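My yard has been conquered by bindweed. I know its Latin name now, Convolvulus arvensis, the way you learn the full name of someone who is suing you.

It came up through the gravel in May, pretty little white trumpets and all, and I let it bloom. Lumturie Babić, two doors down, looked over the fence and said "Oh no." She was right. One book says a single plant can make over 300 seeds. Mine took that as an opening bid.

So I dig. I filled 19 buckets last month, and the roots snap if you so much as look at them – each piece then gets ideas of its own.
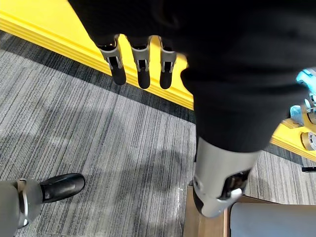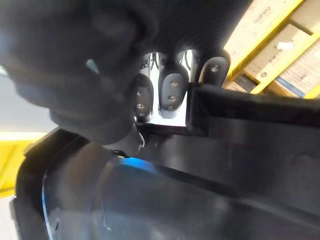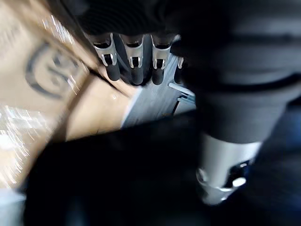 Aliki Xenos swears by cardboard and a deep layer of wood chips, left down for two years. I've started on the strip by the garage. The bindweed has already found the seam between two boxes.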